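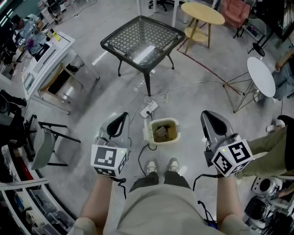 Hema Panicker bought her first telescope secondhand, and the mount that came with it was so loose that Jupiter left the eyepiece every time she touched the focus knob. She has been repairing and selling mounts in Gresstead ever since. Her shop has a gray polished concrete floor, and she says a hard floor is the worst place to judge a tripod. "People set it up indoors, push on it, and it feels solid. Then they put it on grass and the legs sink." She tells buyers to ask for a test outside before they pay for anything.

Most of her work now is on older German equatorial mounts. The usual complaint is backlash, the small gap between the worm and the worm wheel that makes a star sit still for a moment and then jump. Owners often assume a gear is worn out. "It's almost never the gear," she said. "It's the grease, or somebody tightened the worm block in winter and never checked it again."

The factory grease in many mounts stiffens in the cold, she said, and the motors then have to work harder than they should. She strips it out and uses a lighter synthetic. A full cleaning and adjustment costs $295 at her shop, and she keeps the mount for 3 weeks if there is no line. In the fall there usually is one.

I asked her what she thought of the newer strain wave mounts, the small ones that need no counterweight. She sells one, the Brosia, and uses it herself at Eltetham, where the local club has its dark site. "I can carry it with one hand. That matters to me more than it did." Her reservation is guiding. A strain wave drive has a larger periodic error than a good worm drive, and it has to be corrected every second or so. "If you only look through an eyepiece, you won't notice. If you take pictures, budget for a guide camera."

She still keeps a Kaimal, a heavy fork mount, in a shed behind her house. It needs 30 minutes to set up and she has to ask a neighbor to help lift it. She uses it for planets -- mostly Saturn, when it is high enough.

Her advice on weight is simple. Take the payload figure on the box and cut it in half for photography. Visual observers can go higher, but she would still leave a margin for a heavy eyepiece or a dew shield.

On polar alignment she was less strict than I expected. Many beginners spend the best part of the evening on it, she said, and then have no time left to observe. For exposures under 30 seconds with a short refractor, a decent look through the polar scope is enough. "Get it close and start. You can fix it tomorrow."

She plans to run another mount cleaning class in June.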